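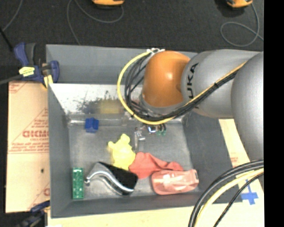 Figure 4. Gray bin with mixed items on the bin floor.

4.2 Filling and cleaning the Merero bin

Before you fill the bin, please read all the steps one time. The order of steps is important.

1. Take out all items and put them on a clean table. Soft items and hard items go in separate piles.

2. Wipe the floor of the bin with a dry cloth. Start at the back edge and pull the dust to the front. Do not forget the corners.

3. Wipe the inner walls. Small scuffs and dull places on the metal are normal and do not need repair.

Note: Do not use steel wool or sanding paper. For spots which stay, use the Talard cleaner, order number 477.

4. Put in the hard items first, for example blocks. Lay them flat on the floor of the bin.

5. Put in the soft toys and the cloths. A cloth can be crumpled, it is not necessary to fold it. Items may touch each other.

6. Look from above. Every item must be visible at least in one part. If a cloth covers a small item completely, move the cloth.

CAUTION: Do not put glass, open liquids or items with sharp edges in the bin.

Note: Cloths lose small fibers in the first weeks of use. In this time, repeat step 2 after each emptying.

Replacement liner: Davell, order number 1635. See section 4.3 for how to mount it.

Revised Aug 29, 2021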